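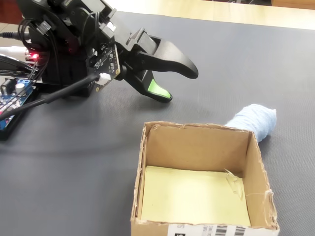
Marlene Lammers asked after the last report whether the drop in returned questionnaires would weaken the comparison between the two catchments. It does for the Rathjen side, where the sample is now too small to break down by well depth. For Osivitz the effect is minor, and the full analysis is given below.

Private Well Water Survey, Osivitz and Rathjen
Progress report, second period

1. Status

Fieldwork is complete in Osivitz and two weeks behind in Rathjen. The laboratory work is on schedule. Spending is within the approved budget for all lines except courier costs, which are discussed in section 5.

2. Sampling

The register supplied at the start of the project lists 721 private wells in the two catchments. Of these, 274 were sampled during the period. Owners of a further 163 wells returned a questionnaire but declined a visit or could not be reached to arrange one. Those wells are kept in the data set for depth, age and use only.

Each visit followed the protocol agreed in the first period. The tap was run until temperature and conductivity were stable, two bottles were filled, and one was acidified on site for metals. Bottles were kept in a cooler and delivered to the laboratory at Zastham by 4 p.m. on the day of collection. Wells with a softener or filter were sampled upstream of the treatment unit where a valve was available. Where there was no valve, the sample was marked as treated and left out of the nitrate statistics.

Access was the main difficulty in Rathjen. The road over the Bririk ridge was closed for most of October, and the detour left too little time to meet the delivery cutoff from the northern farms. Those visits have been moved to the next period.

3. Laboratory results

Nitrate was above the project's action level in 32 wells. All but two of these are shallow dug wells in the lower part of Osivitz, on sandy soil. The other two are drilled wells with damaged casings, noted by the field crew before the results were known. Owners were notified by letter and offered a repeat test.

Manganese is elevated in the deeper Rathjen wells. The pattern is consistent with the older borehole records and was expected. Arsenic was below the reporting limit in all samples analyzed so far – a small batch from the Rathjen side is still waiting for a rerun after a failed calibration check.

Field blanks were clean apart from one with a trace of zinc. The bottle lot was withdrawn, and zinc values from that lot are flagged in the table. No other parameter was affected.

4. Data handling

Ese Idahosa has rebuilt the well table so that each record carries a single identifier from register to laboratory sheet. The earlier version used the street address, which failed where one property had two wells. Depths reported in feet have been converted, and the original entry is kept in a separate column. Coordinates in the public version will be rounded to protect owners' privacy.

5. Budget

Courier costs exceeded the planned amount. The cause was the split deliveries from Rathjen during the road closure. We ask to cover the difference from the unspent part of the travel line. No increase in the total grant is requested.

6. Next period

– Complete the postponed visits north of Bririk.
– Repeat tests for owners who accepted the offer.
– Rerun the outstanding arsenic batch.
– Draft the map of nitrate by soil type.

The main open item is the choice of depth classes for the map. The register uses three, but the middle class spans the boundary between the two aquifers and would mix different waters. A proposal with four classes will be sent for comment together with the revised well table.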